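I've been using the Flusier laser measure for 2 house hunts now (ours, then my sister-in-law's), and I think I've finally got enough to say about it. Short version: I like it a lot, I'd buy it again, and the app needs work.

Some background. We started looking for a place in May with a paper notebook and my dad's old tape measure, and after the fourth open house I had pages of numbers with no idea which dining room they belonged to. Our agent, Florante Marquez, had one of these clipped to his bag and let me try it in a split-level we didn't end up bidding on. I ordered mine that night!

It's small, about like a fat highlighter, and runs on a rechargeable battery. You put the back end against one wall, press the button, and the distance to the opposite wall pops up. Press and hold and it switches to area mode, so you shoot the length, shoot the width, and get square feet. The listing for the house we bought said nearly 2,000 square feet. I went room by room during the second showing and came up short until I remembered the upstairs landing and the closets, and then it was close enough that I stopped fussing.

Where it really earned its keep was the primary bedroom. The flyer called it "generous," and I measured 172 square feet with the closet left out. Our bed and both dressers fit, but the reading chair was never going to. Knowing that before we made the offer meant no arguing about it on moving day (we argued about other things). 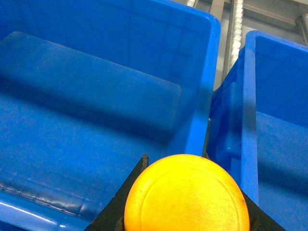

The app is called Zutus, and it's where I start to get grumpy. It's supposed to collect your readings over Bluetooth and let you drag them onto a simple floor plan. When it works it's great - I had the whole main level sketched out while my husband was still chatting with the seller's agent about the furnace. But it drops the connection if you put your phone in your pocket for too long, and the last reading or two just doesn't show up. I got in the habit of saying the numbers out loud like a crazy person so one of us would remember them.

You also can't rename a room after you've saved it. I have a laundry room that will be "Bedroom 4" until the end of time.

A few smaller gripes:

- The red dot is hard to find outdoors. Forget measuring a deck at noon.
- Glass doors confuse it. Hold a folder or something flat against them.
- The belt clip is stiff and I've already bent mine.

My sister-in-law Tuulikki Saarela borrowed it for her condo search and she's pickier than I am. She checked it against a steel tape in her hallway, 214 inches, and the two matched. She also tried the Gatchalian, a cheaper one from the hardware store, and gave it back because the screen was too dim to read in a basement. I haven't used that one myself, so take it as secondhand.

Would I recommend it if you're only looking at one or two houses? Probably not, a tape is fine. If you're going to be at this for months, or you have big furniture you refuse to part with, get one. Skip the Fultuma carrying case they try to add at checkout, though. Mine lives in an old sunglasses pouch and it's doing great.

Four stars, and I'd bump it to five if they'd let me fix the name on that laundry room.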